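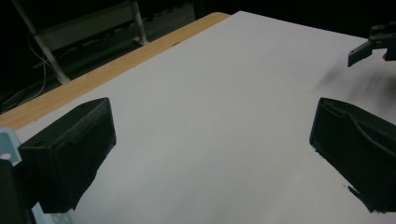
Courses > Comics and Sequential Art > Handouts > Week 3

2018-11-10 | By Aisling Scanlon

We use cookies to remember your reading preferences. Accept / Settings

Reading the Gutter: Notes for Week 3

The gutter is the blank strip between panels, and I love it more than any other part of the page! So much happens there. A hand reaches for a door, then we're inside the room, and your own head drew the step in between.

Terms to know
Closure — the reader filling in what happens between two panels.
Bleed — art that runs off the trimmed page, with no border at all.
Splash — one panel taking up the full page.
Tier — a row of panels read left to right.

Look at pacing first. Six narrow panels in a tier feel quick and nervous (try reading one out loud), while a single wide one lets you breathe. Widen the gutter and many readers will sense a longer gap in time, though artists break this rule constantly, and that's half the fun.

For next class
Read chapter 3 of the course pack. Pick any page from a comic you own and redraw its layout as empty boxes, no figures, no words. Then write 200 words on how the rhythm changes if you merge two of the panels. Bring the comic too — we'll be swapping!

Orestis Alexiou is leading the lettering session in room 531.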